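3. Labeling of surimi products in retail and food service

3.1 Background

Surimi is a washed fish mince, usually made from Alaska pollock or another white fish, that is mixed with starch, egg white, salt, sugar and flavorings and then set by heat. Most of what is sold in this form is shaped and colored to resemble crab leg. The product has been common in grocery stores for decades, and it is now a standard ingredient in prepared salads, rolled sushi and hot deli dishes. Labels on the retail package usually carry the word "imitation" or a phrase such as "crab-flavored seafood." The same product loses most of that wording once it has been unwrapped and served as part of a dish.

Earlier work on seafood labeling has mostly dealt with species substitution, where one fish is sold under the name of another. Surimi has received less attention. The contents are legal and the package is usually correct, so there is little for a laboratory test to find. The question here is what shoppers understand when they read the package, the deli card or the menu, and whether that understanding changes from one setting to the next.

3.2 Study area and sample

The survey was carried out in Brivport, a mid-sized coastal town with an active fishing harbor, four large grocery stores and a wide range of small restaurants. The town was chosen because many residents have some contact with the seafood trade and could be expected to know the difference between crab and surimi. If confusion was found there, it seemed likely to be present inland as well.

A total of 3062 households were sent a paper questionnaire with a return envelope. The form asked about seafood purchases in the past month, the words respondents looked for on a label, and allergies in the household. A follow-up group of 300 adults was then recruited from those who returned the form and agreed to be contacted. Each member of this group took part in one session, held in June, at a community kitchen near the harbor. Vasiliki Tzanetos supervised the sessions and trained the interviewers.

Two retail brands were used throughout. Henby is sold in sealed trays in the chilled fish section. Endora is sold in a flexible pouch and is also supplied in bulk to delis and restaurants. Both list pollock as the first ingredient, and both contain a small amount of crab extract. The Endora pouch gives the word "imitation" in the same size type as the word "crab." The Henby tray uses "seafood sticks" as the product name and places the description on a second line.

3.3 Procedure

Each session had two parts. In the first, respondents were given the full retail package and asked to say in their own words what was inside. The interviewer wrote down the answer without correcting it. Respondents could turn the package over and read the ingredient list, but they were not told to do so. Most did not.

In the second part, the package was taken away and respondents were given a printed menu from Mamo, a lunch counter that had agreed to let the study use its card. The menu listed a "crab salad," a "krab roll" and a "seafood melt," all of which are prepared with surimi. Respondents were asked what they would expect each dish to contain, what they would consider a fair price, and whether they would ask the server anything before ordering.

Answers were coded into three groups: correct (the respondent named surimi, fish or imitation crab), partly correct (the respondent expected a mix of crab and something else) and incorrect (the respondent expected crab only). Two coders worked separately. Where they disagreed, the answer was read again by both and settled by discussion. Answers that could not be placed -- mostly a single word such as "fish?" or "shellfish" -- were kept apart and left out of the comparison.

3.4 Package form and appearance

Several respondents said they judged the product by how it looked and paid little attention to the name. The red outer color and the white interior were mentioned often, both by people who took the product for crab and by people who did not. For the first group the color was a sign of crab. For the second it was a sign of a factory product, as they thought the red was too bright and the shape too even (Figure 4). 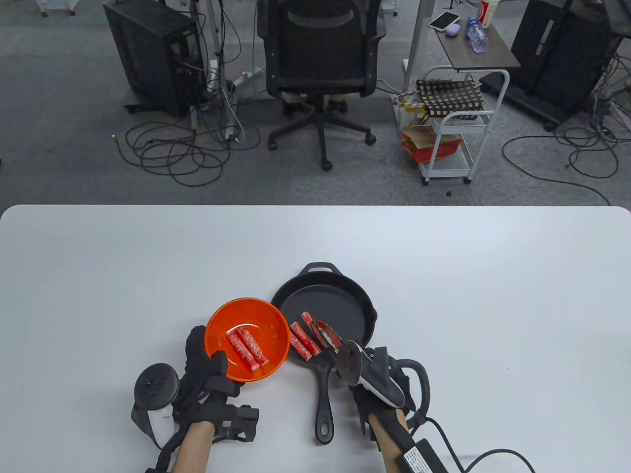 Figure 4. Imitation crab sticks in a bowl.

Form also mattered. Whole sticks were more readily recognized than flakes or shreds, and respondents who had bought sticks at home tended to be sure of their answer. Shredded surimi in a dressing was the hardest to identify from a description alone. This agrees with remarks from deli staff, who said that customers rarely ask about the sticks in the case but do ask about the salad next to them.

Spelling had a weaker effect than expected. The form "krab" is widely used in the trade to signal that a dish does not contain crab, but many respondents read it as a brand name or as a misprint. Older respondents were more likely to know the convention. A few had worked in restaurants and explained it without being asked.

3.5 Allergy information

Households with a reported allergy answered differently. They read the back of the package more often and were more likely to say they would question a server. Their concern was usually shellfish, and some had assumed that a product called imitation crab would be safe for them. Both brands in the study contain crab extract, and both also contain egg and wheat. The retail package states this. The Mamo menu did not, although its staff kept a printed allergen sheet behind the counter and gave it to anyone who asked.

More than 100 respondents said they had never thought of surimi as a fish product at all. This matters for people with a fish allergy but no shellfish allergy, who may avoid a dish labeled "fish" and order one labeled "crab salad" -- the reverse of what would protect them. The present rules on menus leave this to the restaurant, and practice in Brivport varied from one kitchen to the next. Section 4 compares the answers by age group and by how often the household buys seafood.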